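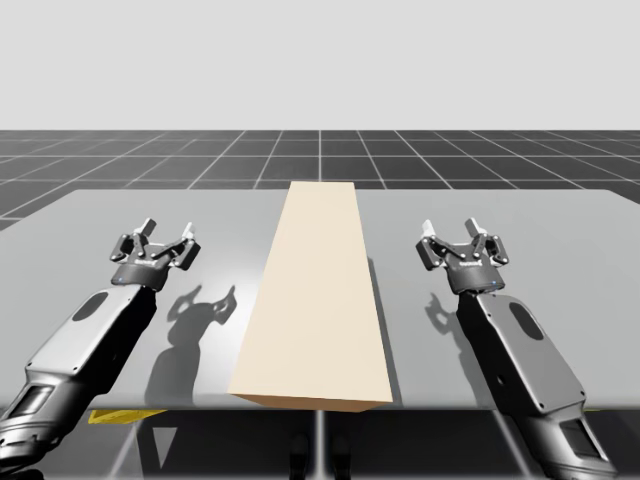 Rendered view: long beige block on a gray tabletop, arms left and right

Re: [altent-users] Invoice import drops the last line

Zaid Smadi wrote:
> Since the November update my Harb export comes in one row short.
> 790 rows in the file, 789 in the ledger. Anyone else?

Same trouble with ours. The Harb file has no line break after the final row, and the importer skips it. Open the file in a text editor, go to the end, press Enter, save, import again. I did 19 files that way and the totals match.

Check your date format too. Mine had reset to two-digit years.

Flumolard list archive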